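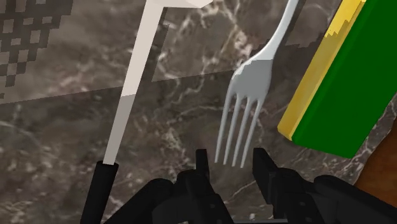 Robot Learning Lab, Unit 4: Gathering Demonstrations in Simulation
Instructor: Erlinda Castillo
Lab assistants: Amado Agbayani, Florante Estrella

Welcome to my favorite unit of the course! Up to now you have been handed a finished dataset and asked to train on it. From this week on you make your own, and I think you will look at data very differently afterward. Everything the policy knows about forks and countertops, it will know from you.

What we are doing

The task for the unit is "pick up the fork." Each team drives the simulated arm by hand and records episodes in Clasoso, our kitchen simulator. An episode starts when you press record and ends when the fork is held clear of the counter or when you give up. Both kinds get saved. Please do not delete the failures, we will want them in Unit 5.

The full class set from last term came to 380 episodes. Maribeth Tolentino trained the baseline policy on it, and you will be comparing your own results against hers.

Why the scenes look busy

A fork alone on a plain gray plane would be much easier, and a policy trained on it would be close to useless anywhere else. So Clasoso changes things between episodes: the counter surface, the lighting, and which other objects are lying near the fork. A veined marble counter is a good example of a hard one. The streaks are pale and thin, the tines are pale and thin, and the network has to work out which of them it can grab. Sponges, cloths and long-handled utensils are there as distractors. You don't have to move them, but you do have to get past them (this is where the fun is).

Terms you will need

Observation: what gets stored at each time step. For us, the camera images plus the joint positions and the gripper opening.
Action: the command you sent at that step.
Demonstration: the whole string of observations and actions, start to finish.
Distractor: any object in the scene that the task does not mention.
Coverage: how much of the range of possible situations your demonstrations reach. Hard to measure, easy to notice when it's missing!

How to drive

Approach slowly and commit. The most common problem in first recordings is dithering: the gripper wanders over to the fork, backs off, comes in again, stops to think. You know why you hesitated. The policy doesn't, and it will learn the hesitation along with everything else.

Pay attention to the gap between the fingers. On a thin object the margin is small, and a finger that comes down on the tines can knock the fork sideways or pin it. Line up first, then close.

Vary your approach on purpose. If all your episodes come in from the left, the policy will only know the left. Ryan Clegg's team found this out last year at Marnville, where their arm did beautifully until the starting position moved, and then it swung all the way around to come in from its usual side. It was a lovely thing to watch and a terrible result.

Small corrections are welcome. If you drift a little and recover, keep the episode. Recoveries show the policy how to get back on track, and you will see in the reading (Mikeck notes, section 2) how much that matters once errors start to pile up.

Recording sheet

For every session, write down:
driver's name
scene seed
success or failure
where the first contact happened (tines, neck or handle)
anything odd, in your own words

The last line is the one people skip, and it is the one I read first. "Fork slid when I closed" is worth a lot to whoever is cleaning the data later. If part of the gripper hides the tines in the camera view at the moment of closing, write that down too. The policy only gets what the camera gets.

This week's work

Record 9 practice episodes each and throw those away. Then record your real ones as a team, swapping drivers often so that the set doesn't end up with one person's habits. Upload to the Javier server before the Sunday deadline. Amado will be on the message board that afternoon if the upload stalls, which it tends to do on files over 2 GB, so split them.

To think about before class

Watch two of your own episodes side by side, same scene seed, different drivers. Where do the paths split? If you averaged the two sets of commands at that point, where would the gripper go? Bring a sketch. We will put them all on the wall and start from there.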